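Plasov issue tracker – data collection
Ticket: Wrist stream and gripper channel out of step on fruit placement episodes
Opened by: Noelia Requena
Opened: 7/31/24
Component: recorder, station B
Severity: blocks training
Status: resolved, see last entry

Summary

The policy trained on the latest fruit placement set closes the gripper too early on the approach and opens it too early over the bowl. The same training code with the March set does neither. Replaying episodes from the new set shows the gripper channel running ahead of the wrist pictures. The arm joint channels look fine against the same pictures.

Set affected: fruit-to-bowl, 1196 episodes, all recorded on station B by hand-guided teleoperation. The station A episodes for the same task are not in question so far.

Expected: gripper position and wrist picture with the same index were taken within one control tick of each other.
Seen: gripper position leads the picture by several ticks. The lead is not the same in every episode.

Steps to reproduce
1. Check out the set at the tag used for the last training run.
2. Open any episode from the second half in the replay tool.
3. Step to the point where the gripper value settles on the fruit.
4. Compare with the picture at that index. The fingers are still open.

Attached: replay output for five episodes, recorder config from station B, recorder log from the last session.

Entry 1 – Noelia Requena

Ruled out so far:

Training loader. I read the raw files directly, with no resampling and no augmentation, and the lead is already there.

Replay tool. I dumped the pictures to disk with their index and went through them by hand. Same result.

Operator habit. I wondered whether people on station B were squeezing the trigger early and waiting for the fingers to catch up. This would show in the commanded value. The channel we train on is the measured value, or is meant to be.

Request: can somebody confirm which gripper value station B writes? The config says "gripper_pos" and does not say whether that is commanded or measured.

Entry 2 – Saturnino Manzano

It is measured. I checked the driver. Commanded goes to "gripper_cmd" and we drop it before packing. You can tell them apart in the raw log, as measured flattens when the fingers meet the fruit and commanded carries on towards closed.

In your five attachments the value flattens well before full close, so you have the right channel. The timing is wrong, the content is right.

Please add the clock offset line from the start of each recorder log. It prints once per session, just after the cameras are opened.

Entry 3 – Noelia Requena

Offset lines added. For the first sessions the offset between the camera host and the arm controller is 1 ms or less. From the session after the recorder update it reads exactly 0 every time. I don't believe an exact zero.

Entry 4 – Saturnino Manzano

Agreed, it should never be exactly zero. The update moved the clock check into a separate process. If that process does not answer before the cameras are ready, the recorder takes the default and carries on. The default is 0. There is a warning, but it goes to the console and not to the log file.

That explains a constant error in a session. It does not explain a lead that changes from episode to episode. Two faults, I think.

Could you plot the lead against episode number within one session?

Entry 5 – Noelia Requena

Plotted for three sessions. The lead starts near 40 ms at the first episode and climbs to 160 ms by the end of the session. It goes up in steps, with flat parts between. After a recorder restart it falls back to the starting value.

The steps line up with the operator pressing "discard and redo". Sessions with no discards stay flat.

Entry 6 – Saturnino Manzano

Then the second fault is in the discard path. On discard the recorder empties the gripper queue and the joint queues. It should empty the picture queue as well. I think the wrist camera queue is being left with old pictures in it, and each discard leaves a few more. The next episode starts by writing those, so every picture is late by that much.

This doesn't quite fit with the joints looking fine, though. They should be out by the same amount.

Entry 7 – Noelia Requena

They are out by the same amount. I was wrong in the summary. On the slow approach the joints barely move over 160 ms, so it can't be seen by eye. I cross-correlated the wrist picture motion with the joint velocity and the lag matches the gripper lag. Please read the summary with that correction.

So: all the low-rate channels agree with each other, and the wrist pictures are late against all of them.

Entry 8 – Saturnino Manzano

Good, that settles it. Fix in branch "drain-on-discard":

– picture queue is drained with the others on discard
– recorder refuses to start an episode if the oldest queued picture predates the start signal
– missing clock offset is now an error and stops the session
– the offset is written into every episode header, no longer once per session

Test wanted on station B before merging. Do 21 episodes, discard several on purpose in a row and at different points: before contact, on grasp, over the bowl. Keep the discarded ones in the scratch folder so we can look at the queue state.

Entry 9 – Noelia Requena

Test session done on the branch, same task, artificial strawberries in the red bowl as the fixed contents and the orange as the moved item. Lighting and camera exposure left as they were.

Results:
– clock offset present in every header, none of them zero
– lag between wrist pictures and joints flat across the session, under one tick
– no step after any discard
– one start refused by the new check, straight after a double press on discard. Second press arrived while the queue was draining. Pressing start again worked.

Wrist picture from the test session, orange between the fingers over the bowl. The gripper value at this index is the flat part of the curve, as it should be.
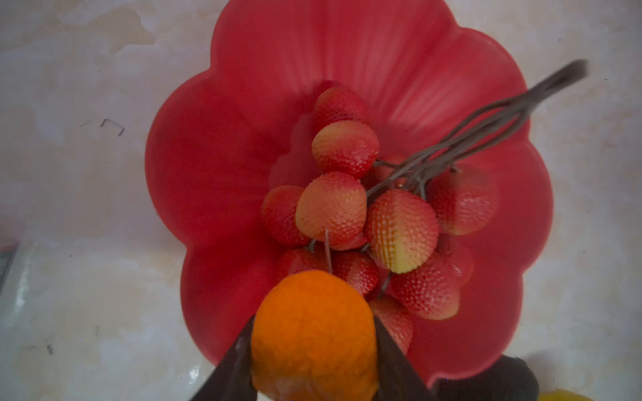
Begoña Bravo asked under the entry whether the old episodes could be saved by shifting the pictures, or whether the whole set had to be recorded again. She would prefer not to lose the March operators' work if it was stored under the same tag, and she wanted to know how the shift would be checked in episodes where the arm hardly moves.

Entry 10 – Noelia Requena

To Begoña: the March set has its own tag and is clean. It was recorded before the update.

For the new set, shifting works for most episodes. The lag is constant inside an episode, so one number per episode is enough. I take it from the cross-correlation and check it against the gripper: the picture where the fingers stop closing must match the index where the value flattens. If the two estimates differ by more than one tick, the episode is dropped. Slow episodes with a weak correlation peak rely on the gripper check alone and get a flag in the header, so you can leave them out of a run.

The late pictures mean the first few in each shifted episode belong to the discarded attempt. They are cut. The tail loses the same length from the low-rate channels, for which there are no matching pictures. The operators hold still at the end anyway, so nothing useful goes.

Entry 11 – Saturnino Manzano

Two remarks on the repair script before it is run on everything.

Do not overwrite. Write to a new tag and keep the old one read-only. We have been caught by this before on the Drakis set.

Apply the clock offset and the queue shift as separate fields. If somebody later finds the true offset for those sessions, it can be put in without working the queue shift out again. For now set the offset field to "unknown" and not to 0.

On the double press: the discard button is now ignored until the drain has finished. Pushed to the branch.

Entry 12 – Noelia Requena

Both done. Repair script run on the full set, output under a new tag, old tag locked. Dropped episodes are listed in the folder with the reason for each. Most of them are very short attempts with no clear contact point in the gripper curve.

Retrained with the repaired set, same seed and same settings as the failing run. Early close on approach is gone in replay and on the arm. Early release over the bowl is much reduced, though it still happens when the orange is held low and close to the fingertips. I see the same thing with the March set if I look for it, so I have opened a separate ticket and linked it here.

Branch merged. Station A updated to the same recorder version, and its headers show a sensible offset.

Left open elsewhere:
– console warnings should also go to the log file (assigned to Saturnino)
– "gripper_pos" to be renamed "gripper_pos_measured" in the next format version
– nightly check of picture lag on all new episodes, failing above one tick

Status changed to resolved.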